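The inventory for the Crenshaw house ran to 3,382 lines. Bernadette Dvorak had been retained by the estate to close it, and by January she had 80 lines left, most of them in the kitchen.

She worked from the printed schedule. Each line had a number, a location, a short name and a column for disposition: keep, sell, discard. Tables, two, cream, placed edge to edge. Vase, white, narrow neck, with dried flowers. Dish soap, yellow jug, pump top. She wrote "discard" beside the soap, crossed it out, and left the column blank.

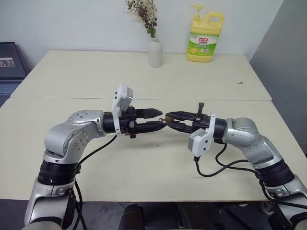 Filed under: Short Fiction / Stornasbridge Stories

Line 255 read "small item, brass color, see table." No maker, no dimensions. The previous clerk had left the firm in Darkurport without completing his notes, and his handwriting got smaller toward the end of each page.

She checked the line against the Skidero catalog, which the estate used for valuing household goods. The catalog had five entries for small brass articles. Two were drawer pulls. One was a thimble. The remaining two were described only by weight, and she had packed the scale the day before.

At four in the afternoon she telephoned the daughter.

"There was a thing he kept by the flowers," the daughter said. "I was not allowed to touch it."

"What did it do?"

"I don't know. He picked it up when he was thinking."

Bernadette wrote this down. The form had no field for it, so she used the margin.

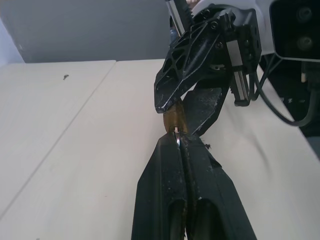
She asked whether the daughter wanted the item shipped with the furniture or separately. The rate was the same up to one pound.

"Is the vase still there?"

"Yes. It's on the far table."

"Then leave them together."

The schedule did not permit two lines to share a disposition unless they formed a set. Bernadette turned to the definitions at the back. A set was any group of articles "customarily kept in one place by the owner." She read the sentence twice, drew a bracket joining the vase to line 255, wrote "set" beside it, and initialed the change.

Then she went back to the soap.

3 comments

marlpit: I used to do estate work and the definitions page is always at the back.

Tessa R.: Does the soap go in the set or not?

owen_k: Liked the margin part. Is there more about the clerk in Darkurport?

Contact | Copyright Stornasbridge Stories | Back to top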